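Wimbridge to Open Shared Washroom and Laundry Counter for Tenants in May

20/03/2022
By Gráinne Tierney

Wimbridge, the housing provider that runs the Dumcombe apartments, will open its rebuilt ground-floor washrooms to tenants in May. The work replaces the old shared facilities, which dated from when the building was a hotel and had not been changed much in the years that followed.

There are 100 apartments in Dumcombe. Most have their own bathroom. The smaller studios on the lower floors do not have room for one, and those tenants share two washrooms and a laundry area on the ground floor. Tenants asked for more counter space in every survey Wimbridge has sent out. The old washrooms had a narrow shelf over each sink, and anything put on it tended to end up in the sink or on the floor.

The new layout gives each washroom a long stone-look counter with a raised back edge. The pattern is a speckled beige that was picked from 17 samples left in the lobby over the winter. Tenants marked their choice on a sheet next to the samples. A plain white came second.

"People wanted somewhere to put their things down," said Yoshinori Morikawa, who manages the Dumcombe building for Wimbridge. "A toothbrush, a tube of something, a comb, a towel. That is what you carry down the hall in the morning. The old shelf held a bar of soap and that was it."

Each tenant on the lower floors will also get a small locker in the hallway outside the washrooms. The lockers are sized for everyday toiletries and a folded towel. Upright items such as toothpaste, hand cream and shampoo go in a rack on the inside of the door, and there is one flat shelf for everything else. Locker keys will be given out with the mail the week before opening.

The counters and lockers were supplied by Trasico. Plumbing and tile work were carried out by Boateng, which also did the kitchens on the top floor. Wimbridge set aside $3000 from the building's upkeep fund for the lockers. Rents will not change as a result of the work.

A few things will be different for tenants who use the washrooms now. Personal items can stay on the counter while someone is using the room, but they need to go back in the locker afterward. Cleaning staff will wipe down the counters twice a day, and items left out will be moved to a tray by the laundry door. The tray will be emptied at the end of each month. Tenants who lose something should check there first and then ask at the front office.

The counters can be cleaned with warm water and ordinary dish soap. Scouring powder and bleach should be kept off them. Toothpaste and hair dye can leave marks if they sit for a long time, so spills should be wiped up right away. A cloth will be kept on a hook at the end of each counter.

The laundry area keeps its present machines and its present hours. The folding table has been moved to the window side, and the broken coin changer has been taken out. A new one is on order. Until it arrives, the front office will change bills during office hours.

"I have lived on the second floor for a long time and I have dropped a lot of toothpaste caps down that sink," Morikawa said. "I will be using the new room along with everyone else."

Tenants who need help moving their things into the lockers can sign up at the front office. Tenants who use a wheelchair or walker can ask for a lower locker, and one section of counter in each washroom has been set at a lower height with open space underneath.

The existing washrooms will stay open until the new ones are ready. Water to the ground floor will be shut off for part of one day while the last pipes are joined, and a notice with the date and hours will be posted by the elevators and slipped under each door.

Questions about the new washrooms, lockers or laundry area can be left with the Dumcombe front office.
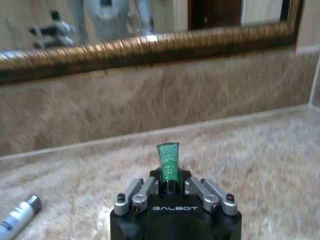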